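玄関の鍵が渋くなったときに、業者を呼ぶ前にやること 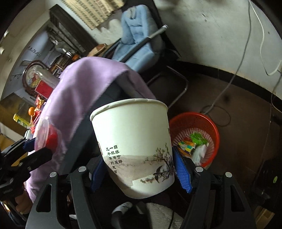

鍵の調子が悪くなるのは、たいてい雨の夜で、両手に買い物袋をさげていて、しかもトイレに行きたいときである。昼間の晴れた日に、時間も気力もあるときに回らなくなった鍵というものを、私はまだ知らない。

わが家の玄関の錠前は築年数と同い年で、ここ数年、だんだん機嫌が悪くなってきた。そのたびに調べたり、失敗したり、もう一度失敗したりして覚えたことを、忘れないうちに書いておく。専門家ではないので、防犯性能がどうの、ピッキング耐性がどうのという話は期待しないでほしい。ひたすら「渋い」「引っかかる」「抜けない」の話である。

まず鍵を見る

錠前を疑う前に鍵を疑う。差し込みが渋いとき、原因の半分くらいは鍵の側の汚れだと思っている。ポケットの綿ぼこり、手の脂、飴の包み紙のかけら。そういうものを毎日せっせと鍵穴に運び込んでいるのだから、錠前が怒るのも無理はない。

使い古しの歯ブラシで溝を掃く。水はつけない。洗剤もつけない。くぼみがたくさんあるディンプルキーは、くぼみの底に黒いものが詰まっていることがあるので、歯ブラシで取れなければ爪楊枝の先を使う。木のやつ。金属の針でほじるのは、気持ちはわかるが、やめておく。

終わったら乾いた布で拭く。ついでに明るいところで鍵を横から眺めて、曲がっていないか確かめる。段ボールの開封に使っていた人は特によく見ること。私の鍵は見事に曲がっていた。

曲がった鍵をペンチで戻そうとした話もしておく。戻った。戻ったように見えた。翌週、根元に白い筋が入っているのを見つけて、冷や汗をかいた。中で折れていたら、出費の桁がひとつ増えるところだった。曲がった鍵は引退させる。

鍵穴の掃除

鍵穴のほこりは、吸うほうが先。掃除機のノズルを鍵穴にぴったり当てて、数秒。見た目はまぬけだが、効く。近所の人が通りかかったら会釈をする。

そのあとでエアダスターを短く吹く。缶を傾けたり逆さにしたりすると液が出るので、まっすぐ持つ。吹くのが先だと、ほこりを奥に押し込むだけになることがある。うちはこれで一度、前より悪くした。

潤滑剤の話

いちばん言いたいのがここ。

鍵穴に油をさしてはいけない。サラダ油は論外、ミシン油も、どの家の物置にもある例の万能スプレーもだめ。さした直後は感動するほど滑らかになる。そこが罠で、数か月すると油がほこりを抱き込んで、ねっとりした泥になる。そうなると家庭ではもう手が出ない。

私はこれを11月にやった。寒くなるころには、鍵を差すたびに歯の詰まりものを取っているような手ごたえになった。

使うのは鍵穴専用の粉末系の潤滑剤。スプレーの形で売っているが、溶剤が飛んだあとに細かい粉だけが残る。私が使っているのはFlasaの小さい缶で、二年前に買ってまだ半分以上ある。一度に使うのはほんの一瞬、シュッというより「シ」くらい。そのあと鍵を十回ほど抜き差しして、鍵についた粉を布で拭き取る。これを忘れると白い粉がズボンにつく。

買いに行くのが面倒なときは、鉛筆を使う。Bより濃いもの、できれば2Bか4B。鍵の溝とギザギザの部分を芯でていねいになぞり、黒くなったらそのまま抜き差しする。黒鉛が中で滑ってくれる。小学生の工作のようだが、わが家で最も費用対効果の高かった修理がこれである。指は黒くなる。白いシャツの日は避ける。

ちなみにディンプルキーの場合、メーカーによっては鉛筆もやめてくれと書いてある。説明書が残っている人は先に読むこと。残っていない人は、私と同じ側の人間である。

差さるけれど回らない

差し込みは滑らかなのに回らない、という場合は、錠前の中よりも扉の建て付けのほうがあやしい。

見分け方は簡単で、扉を開けた状態で鍵を回してみる。開けたままならくるくる回るのに、閉めると渋い。これなら、飛び出すかんぬきが、枠側の受け金具にこすれている。油も粉も鉛筆も関係がない。

応急処置としては、扉を手前に引くか、取っ手を少し持ち上げながら回す。わが家では長いこと、腰で扉を押しながら回すのが正しい作法とされていた。客には伝授が必要だった。

きちんと直すなら、受け金具のねじを少しゆるめて、上下か左右に一ミリ動かし、締め直す。どちらへ動かすかは、かんぬきの先に口紅か水性ペンを塗って一度閉めてみると、こすれた場所に色がつくのでわかる。口紅は借り物でやらないほうがいい。

ねじまわしは、頭に合ったサイズのものを使う。うちにはSteinerの古い一本があって、これが妙に食いつきがよく、玄関まわりはぜんぶこれで済ませている。百円のドライバーでねじ山をなめたあとに、この一本を買った。順番が逆である。

丁番のねじもついでに見る。上の丁番がゆるむと、扉全体がおじぎをするように下がってくる。ここを締めただけで直ることもあって、そうなると鍵穴に粉を吹いていた半年間は何だったのかという気持ちになる。

つまみのほうがぐらぐらする

室内側のつまみは、たいてい小さなねじで留まっているだけだ。ぐらついたら締める。それだけ。

締めてもすぐゆるむ場合は、扉の端面にある二本のねじも見てみること。錠前の本体を留めているねじで、ここがゆるんでいると、つまみをいくら締めても意味がない。作業は必ず扉を開けたまま、鍵を手に持ってやる。家の中から錠前をばらして、閉じ込められるという芸当は一度で十分だ。

抜けなくなった

焦って引っぱらない。ペンチを持ってこない。

まず、鍵が差し込んだときとまったく同じ角度に戻っているか確かめる。ほんの少しずれているだけで抜けない錠前は多い。戻っていたら、鍵の根元のまわりを指で軽く押さえながら、上下に小さく揺すって、まっすぐ手前に引く。それでもだめなら、粉末の潤滑剤を鍵のすき間に「シ」とやって、一分待つ。この一分が長い。

折れて中に残ったときは、先がはっきり見えて毛抜きでつまめる場合だけ、自分でやってみてもいい。見えないなら触らない。瞬間接着剤を棒の先につけて引き出す、という方法がネットに出てくるが、私の考えでは、あれは錠前を丸ごと交換したい人のための方法である。

凍ったとき

寒い地方の人には釈迦に説法だろうが、熱湯はかけない。その場では開くが、残った水がまた凍って翌朝もっとひどいことになる。鍵のほうをカイロや手で温めて差し、少し待つ。これを何度か繰り返す。ライターで炙るのは、樹脂の頭がついた鍵では悲しい結果になるし、今どきの鍵は中に電子部品が入っていることもある。

合鍵についての小言

合鍵から合鍵を作らない。コピーのコピーは、少しずつ形がずれていく。差し込めるが、ときどき引っかかる、という鍵はたいてい孫か曾孫である。できれば買ったときについてきた元鍵を持っていく。うちでは元鍵にだけ赤い糸を結んで、引き出しの奥にしまってある。

新しい合鍵を作ったら、その日のうちに、扉を開けた状態で試す。閉めて試して、抜けなくなった経験があるので、ここは声を大にしておく。

鍵に刻まれた番号も、人に見せないほうがいい。番号だけで鍵が作れてしまうものがある。引っ越しの報告に、新居の鍵をきれいに撮ってネットに上げるのは、おめでたい話ではあるが、玄関先に合鍵の引換券を貼るのに近い。

保管の話をすると、植木鉢の下、郵便受けの裏、メーターの箱の中。この三か所は、泥棒でなくても最初に見る。私も自分の家に入れなかったとき、最初に見た。なかった。よそへ移したことを忘れていたのだ。

今はTustsideの小さなダイヤル式キーボックスを、裏手の目立たない柱につけている。番号は誕生日以外にすること。月に一度は開け閉めしておくこと。雨ざらしのダイヤルはすぐ渋くなる。渋い鍵を避けるために買った箱が渋いというのは、なかなかこたえる。

業者を呼ぶ目安

自分でやっていいのは、拭く、吸う、粉を吹く、ねじを締める、まで。シリンダーそのものを分解するのはやめたほうがいい。中には米粒より小さいピンとばねが並んでいて、開けたとたん畳の上に散る。探すのに15分、あきらめるまでにさらに長い時間がかかる。

次のようなときは、さっさと電話する。

鍵を差しても奥まで入らない
空回りする
家族全員の鍵で同じ症状が出る
新品の鍵でも直らない
錠前が十年以上前のもの

電話で聞いておくのは、出張費と作業費が別かどうか、見積もりだけで断ったときにいくらかかるか、夜間の割増はいつからか。ここをあいまいにする相手は、作業のあとの請求書もたいていあいまいで、なぜか高いほうへあいまいである。困ってから探すと足元を見られるので、困っていない昼間に一軒決めて、番号を電話に入れておく。財布にも紙で入れておく。電話を家の中に置いて閉め出される人がいる。私である。

賃貸の人は、その前に管理会社へ。勝手に錠前を替えると、退去のときに面倒な話になる。

かかったもの

参考までに、うちの今年の出費。潤滑剤は前からあったので勘定に入れない。受け金具のねじが302円。Sudauの戸当たりゴムが二個組で2,000円、これは高かったが、扉が静かになったので文句はない。鉛筆は子どもの筆箱から。黙って借りたので、返すときに少し叱られた。

追記(2019年10月)
丁番のねじ穴がばかになっているときはどうするのか、と聞かれたので足しておく。木の枠なら、爪楊枝に木工用ボンドをつけて穴に詰め、乾いてから余分を折って、同じねじを締め直す。金属の枠ではこの手は使えない。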